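Building a town from the basement up

The makers of the drama series Tivmont explain how a small production company turned an abandoned radio script into a returning series, and why its second season will leave the harbor behind.

When Zullico first optioned the scripts that became Tivmont, the company had 4 employees and no television credits. Its founders had worked in radio drama, and the material they acquired came from that world: six half-hour episodes about a ferry company in decline, written for voices and never recorded.

Huw Parry, the series' creator and lead writer, had set the scripts aside for several years before the company approached him. He recalls that the first meeting lasted most of an afternoon and dealt almost entirely with the question of what an audience would look at.

"In radio, two people can argue in an office for half an hour and the listener supplies the office," Parry says. "The company asked me what was outside the window. I had written six episodes and I did not know."

The answer took 18 months to develop. The ferry company remained, but the story moved outward to the town that depended on it: the school, the courthouse, the fish market and the Chávez family, whose boatyard has become the center of the series. The Chávez household did not appear in the radio version. It was added after Zullico's development team observed that every character in the original scripts was either an employer or an employee, and that none of them was ever shown at home.

Financing followed a familiar pattern. A domestic broadcaster committed to part of the budget in January, on the condition that an international partner be found by summer. Javcombe, the distributor, joined after reading the first two scripts and took world rights outside the home market. The company has since placed the show with buyers in several territories, with the strongest interest coming from public broadcasters looking for serialized drama in an early evening slot.

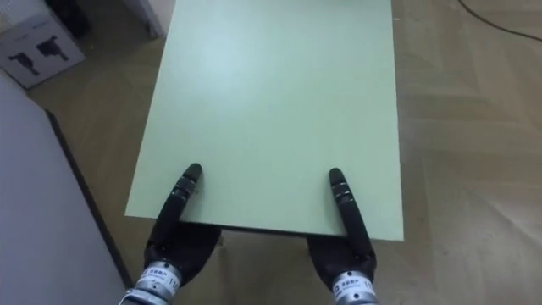
The early slot shaped the writing. Tivmont contains very little violence, and the central crime of the first season is an insurance fraud that emerges gradually through paperwork. Javcombe's sales team initially questioned whether a story built on invoices and harbor logs could travel. The producers responded by moving the first discovery of the fraud from the third episode to the closing minutes of the pilot, a change that Parry resisted and now regards as the best note he received.

Casting was conducted over 11 weeks. The production saw 300 actors for the regular roles, many of them from regional theater, and gave the younger parts to performers with no screen experience. Rehearsals were held before filming, an expense that Zullico protected through several rounds of budget cuts. The directors used the period to run whole episodes in sequence, and Parry rewrote scenes overnight on the basis of what he heard.

Filming took place on location for the harbor material and on a converted warehouse stage for interiors. The schedule allowed 40 days for the first block. Poor weather cost the unit most of one week, and a long dockside confrontation was relocated to the boatyard office - a change made at 5 a.m. on the morning of the shoot. The scene survives in the finished series almost exactly as it was played that day.

The production office kept a running total of script pages issued, including revisions. By the end of the shoot the figure stood at 1,111, and the final tally was printed on the crew gift, a canvas bag.

Work on the second season is well advanced. The new episodes follow the eldest Chávez daughter inland, to a law firm in the state capital, while the ferry company passes to new owners. Parry is writing the opening and closing episodes and has brought in a room of three writers for the remainder. He describes the move away from the water as a risk that the story requires.

"The fraud case has to be heard somewhere," he says. "The people who live in that town would have to get in a car and drive to it. We are going with them."

Javcombe will present the first completed episode to buyers in the fall. Zullico has also begun development on a second project, a limited series set in a rural hospital, with a different writing team.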